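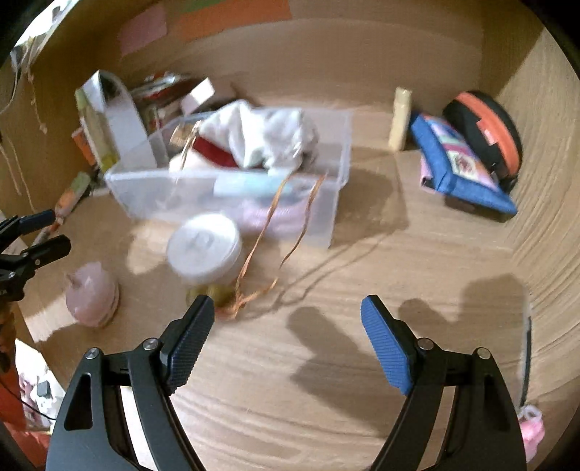

Estante de prueba, pinza de mano abierta delante del recipiente de plástico

Asunto: Re: [compras-equipos] Presupuesto de pinzas para Irkmont

Buenas tardes a la lista:

Contesto por partes al mensaje de febrero, que se quedó sin respuesta.

> Desde Irodby preguntamos si para la segunda fase hay que pedir
> otra vez pinzas completas o si basta con recambios. Tenemos
> 4.000 euros aprobados y Plerel nos da 57 días de plazo. ¿Incluye
> eso las almohadillas? ¿Y los cables?

Pinzas completas, no. Con las que hay en Irkmont se puede seguir, y yo dejaría el dinero para lo que se gasta: almohadillas, tornillos de las articulaciones y cables. Las almohadillas van en bolsas de 50 y el precio baja si se piden 100, así que propongo juntar el pedido de las dos sedes en uno solo. Los cables no entran en la oferta de Plerel; hay que pedirlos aparte a Jitaru.

Sobre el plazo: los 57 días cuentan desde que aceptan el pedido, no desde que lo mandamos. Conviene preguntarlo por escrito antes de cerrar el calendario.

Queda el asunto de los objetos. En la hoja de cálculo solo figura la línea «material vario», sin importe. Trabajamos con cosas pequeñas de neceser, tubos, cajitas, tarros con tapa, fundas de tela, y eso también cuesta dinero y hay que reponerlo.
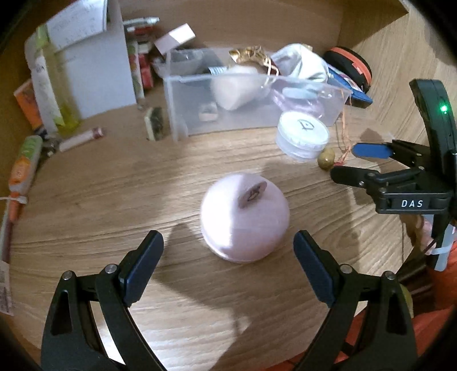

Pediría una línea propia para ese material, separada de los recambios, y que cada sede apunte lo que compra con el tique. También haría falta prever etiquetas y algún recipiente transparente más, que en Irodby no tienen.

Si no hay objeciones, paso la hoja corregida a la lista y pido a Plerel la oferta con las cantidades nuevas. Quien necesite otra medida de almohadilla, que lo diga antes.

Un saludo,
Coordinación de equipos, Irkmont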